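Home Textile Care Gallery
Folding and Storing Knitwear

Hemel Residence Services
Resident Guides / Clothing and Linen / Gallery

Introduction

The gallery accompanies the printed guide to knitwear care issued to every household at the Hemel residence each August. It concerns the preparation of sweaters for drawer or shelf storage, a subject on which the service desk receives more questions than on any other part of the laundry program. The guide was revised this year to take account of the narrower drawers fitted in the Lindqvist wing, which measure 40 centimeters from front to back.

Residents are reminded that knitted garments should be stored folded. Hanging places the full weight of the garment on the shoulders, and heavier knits will lengthen over a season. Garments should be clean and fully dry before they are put away. Small holes or loose stitches are best repaired before storage, and the mending table in Room 205 is open to all households for this purpose until 8 p.m.

Choosing a surface

A made bed is the most convenient surface for folding, provided that the sheet has been pulled smooth. A dining table is equally suitable for children's sizes. The floor is not recommended. Where the bed is used, the duvet may be rolled to one side, and pillows may remain at the head – the garment requires only the width of its own sleeves.

Order of work

Lay the garment flat and smooth it from the collar toward the hem with the palm of the hand. Straighten the ribbing at the hem and cuffs without stretching it. Bring one sleeve across the body, then the other, and fold the sides inward to the width of the drawer. The lower half is then brought up to meet the shoulders. For the Lindqvist drawers a further fold in thirds is advised, so that the garment stands upright and its color can be seen from above.

Households using the Flato shelf boxes should omit the final fold and lay the garments in stacks, with the heaviest at the bottom. Cedar blocks may be placed between layers. Scented sachets should not come into direct contact with wool.

Gallery
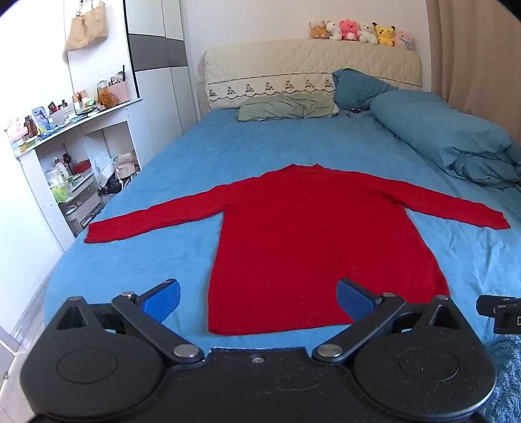

Red knit sweater laid out on a blue sheet, sleeves extended to either side.
Garment shown face up, with the ribbed hem toward the foot of the bed.

Kaisu Kallio writes that she turns her sweaters face down before bringing the sleeves in, as the front then comes out smooth and the collar sits on top of the finished fold. She has used this method for cardigans as well, with the buttons closed first, and asks whether it might be added to the guide.

The service desk has no objection to either method – the face-down fold will be described in the next revision, with a note on cardigans. Correspondence on the guide may be addressed to Rangi Ruddock, Resident Guides, extension 459.

Related galleries: Bed Linen and Towels / Winter Coats / Shoe Storage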